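Why I Get a Little Weepy Over Town Meeting Season

Happy Charter Week, everybody! If you're new to Istport you may have noticed the library has its flags out and the bakery on the corner is selling those lopsided blue cookies again. Charter Week is when we mark the vote that made us our own town, and I love it more than most actual holidays (my kids will tell you I love it too much).

The short version goes like this. Istport used to be the wet end of Girton. We paid Girton taxes, we sent our kids up the hill to Girton's school, and if your road washed out you waited for a Girton crew to come down and look at it. They came when they came. One November, after a storm took out the Grumden bridge and left the whole lower half of town going the long way around for groceries, people had finally had it. They got up a petition, they packed the old grange hall, and they voted on whether to split off.

It passed by 2 votes.

I think about that every single year. Two! My grandmother used to say she could name five people who stayed home that night with a cold, and she wouldn't tell you which way any of them would have gone. 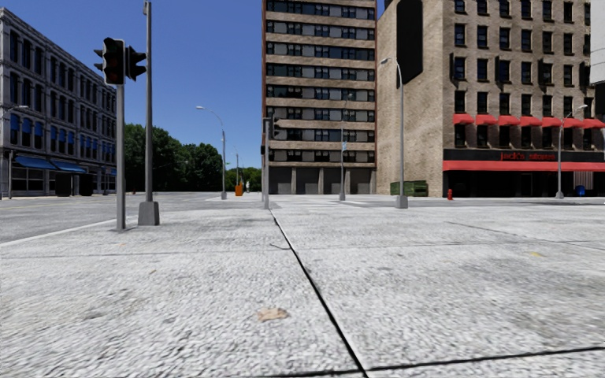
Girton didn't take it well, as you might guess. There was a long fight over who owned the fire truck, and another one over the cemetery, and for a while you couldn't get a library card in both places. The settlement ran to 85 pages and I have read every one of them, which tells you something about my winters. Most of it is drainage. But tucked into the back is a paragraph promising that the two towns would share the ferry landing "for so long as there be a ferry," and we still do, and there still is.

So what's going on this year? The big event is the reading of the charter, 15 minutes long if the reader doesn't dawdle, out loud on the library steps at noon. Anyone who lives here can put their name in the hat to read a section. I've put mine in every year since I moved back and I've been picked once. I got the part about stray livestock. I practiced it in the car for a month and I would do it again tomorrow.

After the reading comes the walk. We go from the library down through the middle of town and out to the old Brennan mill, where the new town kept its first office in a room over the loading door. The mill is locked up these days but they open the yard for us, and there's cider and a band that knows one march really well.

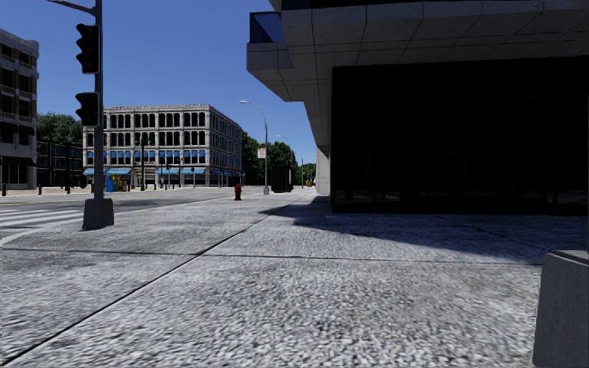
The walk is the part I'd tell a newcomer not to miss, even if you skip the speeches. It isn't long and you can join in anywhere along the way. People bring strollers, dogs, a tuba one year. The thing I always tell folks is to think about the sun, since a Charter Week sky can be that deep, cloudless blue and plain pale paving gets bright when the light is straight on it. Bring a hat. And if you're meeting friends, pick a spot where a building's upper floors stick out over the sidewalk, so whoever gets there first can wait in the shade. My sister and I once stood on opposite sides of the same block for half an hour, both of us squinting and both of us mad.

One more thing that's new. The historical room at the library has put out the original petition sheets, all 32 of them, under glass on the big table. You can find family names if you look, and the handwriting is wonderful — a couple of people signed in pencil and then went over it in ink, like they'd made up their minds on the second pass. My great-grandfather's name is on there with a blot right in the middle of it. I'd heard about that blot my whole life and I'd never seen it until last night, when they let a few of us in early, and yes, I got teary over an ink stain in front of the librarian.

The sheets stay out through the end of the week, and the room is open until 8 p.m. Names for the hat go in the box by the front desk, and they need to be in by closing the night before the reading. If you draw stray livestock, come find me and I'll give you some pointers.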